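Meifang Dong
Jun 17, 2021

Thread on shop-floor chores and whether machines can do them yet. Short version: some of them, slowly, with a person within reach. Longer version follows.

1/ Restocking, picking, tidying a shelf, mopping. People lump these together as "store work." For a machine they have very little in common. Mopping is a coverage problem on a flat surface. Picking is contact, and contact is where the errors live.

2/ I went back through our pick log for the Imthorpe mock store. 3,912 attempts logged, all on packaged drinks and dry goods. I sorted failures by what the item was doing when the hand arrived, not by what the item was.

3/ Upright item, clear space on both sides: boring. I mean that as praise. The grasp planner we use (Pranska, stock settings) hardly needs tuning for it.

4/ Upright item with a neighbor touching it: worse. The fingers need room to open. A person slides a fingertip in and nudges the neighbor over without thinking about it. A planner has to be told that nudging is allowed, and how hard.

5/ Leaning item: worst of the lot. A bottle tipped against the one behind it is holding that one in place, or being held by it. Pull it and you have changed two poses. The plan you made a moment ago is now for a shelf that no longer exists.

6/ Yufang Zou asked why we don't straighten the shelf before each run. We did, for the first 200 attempts. The numbers looked great and told us nothing about a store at 5 pm.

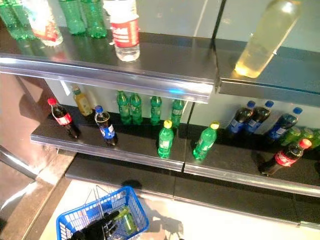

7/ Placing gets less attention than picking and deserves more. A shopping basket has handles that swing, a rim that catches knuckles, and sides full of openings. Letting go of a bottle at the right height is its own skill. Too high and it bounces, too low and the fingers are wedged against the plastic.

8/ Transparent bottles on glossy shelving are still hard on depth sensors. You get holes where the bottle is and a second bottle in the reflection. Leite's filter helps with the second problem and does little for the first.

9/ Speed. Brinstead want 600 picks per shift from one unit before they will talk about a trial. Fine on paper. Add one dropped bottle and a person walking over to get it, and the arithmetic changes.

10/ Home chores are harder again. A store at least has a planogram. Your kitchen cabinet does not.

11/ Next job is re-planning after every contact instead of every pick. Will post the failure breakdown when it's done.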